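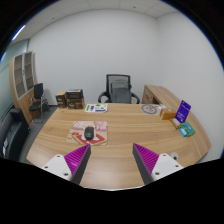

Home Products Desks and Benches Storage Seating Support Contact

Casgate Fixed-Height Desk, 1500 Series

The Casgate is the standard single-person desk in the Tindall office range. It is supplied to government offices, colleges, clinics and private firms that require a plain, durable workstation at a consistent specification across a whole floor or site. Tindall has kept the same fixing points since the range was introduced, and desks bought in earlier years can be matched with current tops, legs and screens.

Share 43 Comments 0

Construction

The Casgate top is 25 mm thick and is available in four finishes: Honey Oak, Pale Ash, Stone Grey and White. All wood-grain finishes run lengthwise. The grain pattern repeats at intervals and will vary slightly between production runs. Where several desks are to stand side by side, they should be ordered together and the words "matched set" entered on the order form.

The underframe is powder-coated steel in silver or charcoal. Each leg has an adjustable foot with 20 mm of travel. A cable tray runs along the rear rail and can be lowered at one end for access. Cable ports are not cut as standard. They may be specified at the left, right or centre of the rear edge at the time of order, and cannot be added under warranty after delivery.

Dimensions

Width: 1200, 1500 or 1800 mm
Depth: 750 mm
Height: 725 mm, fixed
Maximum evenly spread load: 90 kg
Weight, 1500 mm model: 38 kg

The 1800 mm model has an additional centre rail. The clear knee space beneath it is 30 mm lower at the midpoint than on the smaller sizes, and purchasers fitting under-desk drawers should check the drawer drawing before ordering.

Surface Care

The top should be wiped with a soft damp cloth and a small amount of mild detergent, then dried. Abrasive pads, bleach and furniture wax are not to be used. Wax leaves a film that attracts dust and dulls the colour of the darker grain.

Ink and marker may be removed with isopropyl alcohol applied to the cloth. Hot cups and equipment with heated bases should stand on a mat. Damage from heat is excluded from the warranty.

Testing

Sample tops from each production run are rubbed for 500 cycles and examined under a strong side light. The underframe is tested separately with a repeated load at the front edge, for 4,000 cycles. Test summaries are available to purchasing officers on written request to Wian Visser, Technical Services.

Matching Items

The Odeo mobile pedestal fits beneath all Casgate widths and locks with a single key. Replacement keys are supplied against the number stamped on the lock. The Bruvex desk screen clamps to the rear edge without drilling and is offered in six fabric colours. Purchasers with older Bruvex screens will require the wider clamp, part BX-C2, which is sold in pairs.

Ordering and Delivery

Desks are delivered flat, in two cartons. Assembly takes one person 25 minutes with the hex key provided, although two people are recommended for turning the 1800 mm model upright. An installation service is available in metropolitan areas and includes removal of packaging.

Orders of fewer than 200 desks are normally dispatched within three weeks. Larger orders are scheduled by floor or building at the purchaser's direction, and a delivery plan is issued for approval before manufacture begins. Pale Ash is made to order and requires a further two weeks. No dispatches are made during the annual factory closure, and orders for delivery before the closure must be received by the end of October.

Warranty

The underframe is covered for ten years and the top for five, in normal indoor use. Claims should be made in writing, with the order number and the label found on the underside of the top near the left leg. Tindall will repair or replace the affected part at its discretion.

Organizations wishing to view a sample desk, or to obtain finish swatches at no charge, may write to Sandra Bunting, Customer Accounts, Tindall Office Furniture. Swatches are sent by regular mail.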